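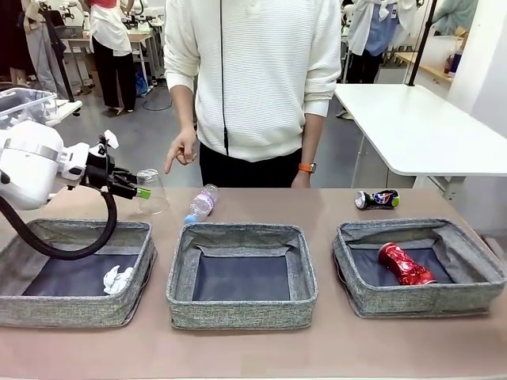 Pekthorpe College, Department of Applied Automation: Student Project Group "Steltance"

Project diary, January, afternoon session

The group met at two o'clock to continue the waste sorting task. Present were Gemma Hebden, Arlindo Bittencourt and Jannik Haberkorn. Leonie Lammers joined at three, after her statics class.

The object set is unchanged: tissue, can, bottle and cup. Ms. Ehlers has asked that no new items be introduced before the midterm review. The three fabric baskets stay in one row, and their order is to be read out before each block begins. The person at the table names the next object and points to it.

The cup remains the hardest item. Arlindo proposed a slower closing speed for the fingers, and the group agreed to try it for one block of 20 attempts. Gemma will enter the results in the shared table under the heading "cup, slow."

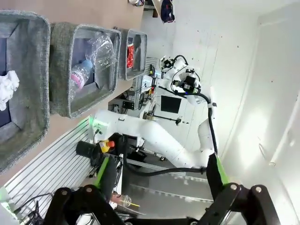 Jannik raised the matter of labeling. At the start of the afternoon the log held 491 entries, and several of the early ones do not state which basket was meant. He will go through them by hand and mark the unclear ones. They will be kept in the log but left out of the count for the report. The target for the end of term is still 2000 entries.

A short discussion followed on whether a crushed can and a whole can should have separate names. Leonie was in favor. The question was put off until Ms. Ehlers can attend.
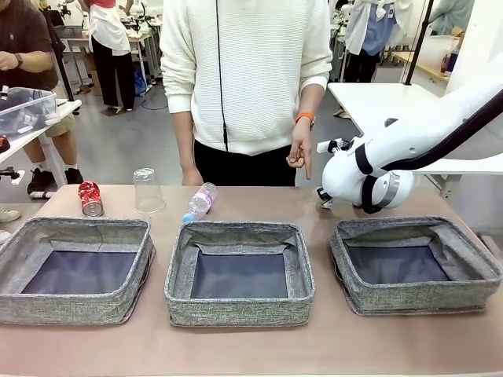
The second block was given to changes in the starting layout. Objects are to be set down behind the baskets in a new order each time, and the person at the table should wait for the operator's word before pointing.

Still open: the booking for the last week of the month, and the written safety check, which Gemma will hand in to Ms. Ehlers. Session closed at 5:20 p.m. Entry written by Leonie Lammers.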